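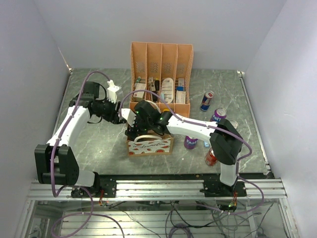 August, bench notes: Windale fingers vs. Tunstall fingers

Okay, finally got a long enough stretch on the two-arm cell to compare the finger sets properly, so I'm writing it up before I forget which scribble belongs to which run. The short version for anybody who only reads the top: I like the Windale claws for bags and handles, I like the Tunstall pads for cans, and I want a different camera angle before I believe anything about the organizer.

Setup

Both arms on the front rail, same as last month. Tabletop is still the marble-pattern slab. I was tempted to swap it for the plain gray mat, but then none of this would line up with the older logs, so it stays. The orange file organizer goes against the back with the small boxes and bottles in its slots, the paper gift bag goes in front of it, and the drink cans go wherever they end up on the right side (Red Bull, Fanta, whatever was in the fridge, I'm not fussy). I let one can lie on its side on purpose. Upright cans make every gripper look good.

The job is the usual one: one arm steadies the bag by its rope handle, the other brings something over and lets go of it inside. Then swap the roles and do it again. I ran 19 tries with each finger set, all teleoperated by me, with the controller on the Stena firmware at the stock gains. Motor current limit at 3000 in the config for everything. I did try going lower for the bag work and got mushy, late closing, so back it went.

Windale claws

These are narrow at the tip, and you can really feel the difference when going for the rope handle. You come in from the side, get the tip under the arch, close, done. I dropped the handle twice in the whole set, and both times I was rushing. They're also good at getting down between things in the organizer slots, up to a point. The flat boxes come out nicely. The small bottles spin! You pinch one near the cap, lift, and it swivels around like a sign in the wind, and then you're stuck trying to aim a bottle that's pointing at the wall.

Cans are where they lose me. There's just not enough contact. Upright is okay if you take it low and go slow, but the lying-down can rolled away from me in 5 tries, and once it went all the way to the edge trim and I had to reach in and get it myself. (Paused the arms first, yes.)

Tunstall pads

Wider, softer, a little sticky after a wipe with alcohol. Cans are almost boring with these, even the one on its side, provided you come down square over it. I stopped taking notes on the cans after a while because every line said "fine."

The handle is a pain, though. The pads are too thick to slide under it, so you end up pushing the whole bag backward into the organizer and then chasing it. I got it to work by having the other arm hold the top edge of the bag, but that's a two-arm fix for a one-arm problem, and it eats around 4 seconds per try. Also they flat out don't fit between the boxes when the slots are full.

Things that bugged me in both sets

– The arms get in each other's way right over the bag. With both wrists in the middle there's hardly any room, and I bumped fingers more than I'd like to admit. Moving the bag toward me by a hand's width helped a lot.

– The purple cable needs more slack at the elbow. When the forearm goes flat and long, I can feel it tug on the wrist at the end of the reach. Same on the other arm if I roll the gripper all the way over. Re-clip both before the next session.

– The fixed camera loses the front of the organizer whenever the right forearm crosses it. I was picking from the lower part of those slots mostly by memory. Want to try the Worora wrist cam there, if the bracket ever gets printed.

– Wiring under the rail is a mess again. My mess, I know. It works, but I wouldn't want to trace a bad line through it.

Next

Mixed setup: claw on the left for the handle, pads on the right for cans. Should have done that first, really. Same bag if it survives, otherwise somebody please bring in another one with a rope handle, the flat paper ones behave totally differently. Logs are on the shared drive under windale_tunstall, and the claw runs have a bad clock on the first two files, so ignore the times in those.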